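Speaker notes, "Does Your Game Need a Daily Login?"
Mohit Maurya, 19 October 2020
14 shares | 2 comments

Start without the slide. Say who I am, say I shipped one of these things and I'm not proud of it.

Irkier was a puzzle game. Small team, small budget. In February the publisher asked us to add a login streak. Come back seven days in a row, get a chest. I said fine, because every other game had one and I had no argument ready.

Pause. Ask who here has put a streak in a game. Then ask who put it in because a player asked for it.

The numbers. We had 3,222 people in the test group. The publisher's deck said "engagement up." I asked what engagement meant and was told it meant opening the app. So the people we paid to open the app were opening the app. Let that sit. Don't rush to the joke.

What I wanted to know was whether they played a puzzle once they were in. Most took the chest and left. Santosh Goel pulled the session lengths for me and we went over them twice, as I didn't believe it either.

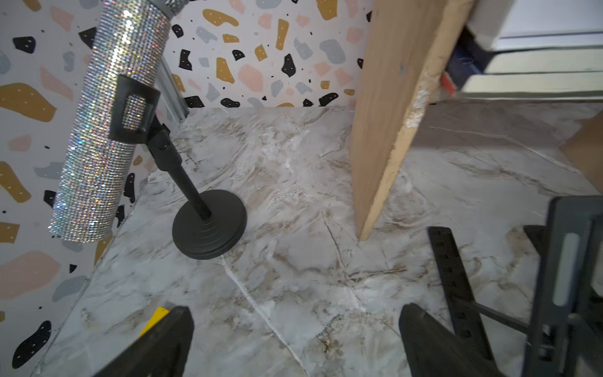
Rhinestone mic on its stand.

Next part is where people get annoyed with me. Slow down.

The usual defense is that streaks build habits. Maybe. I've read the talks that say so, and nearly all of them come from people selling a streak system. Callis, the tool we used, came with a nice chart. The chart stopped at week four. I asked for week ten and I'm still waiting.

Costwood is the other case. Farming game, no streak, no chest, no timer. It had 3,000 players at its best, so I won't pretend it's proof of anything. But the forum posts were about farming. Ours were about missing day six because of a flight. Read out the flight post if there's time, skip it if not.

Be fair here: some players like streaks. They wrote to us when we took ours out, and a few were pretty angry. I don't have a good reply for them.

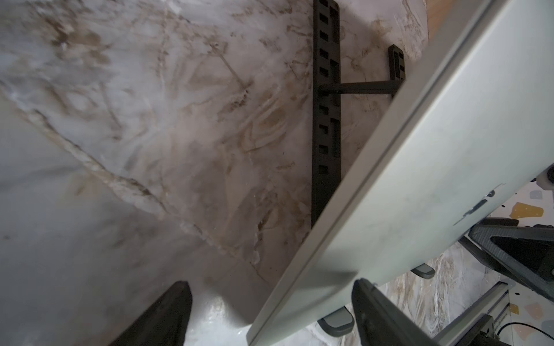 What should a small team measure before adding a login reward?
Measure how many people finish a level or a match on a day they log in. Get that number first, then turn the reward on for half your players and compare the two groups for at least two months.

Mention Mishra only if someone brings it up. They claim their reward calendar saved the game. They also cut the price and fixed the crash on launch that same week, so I don't see how anyone could tell.

Last slide is the email address. Take questions from the back of the room first.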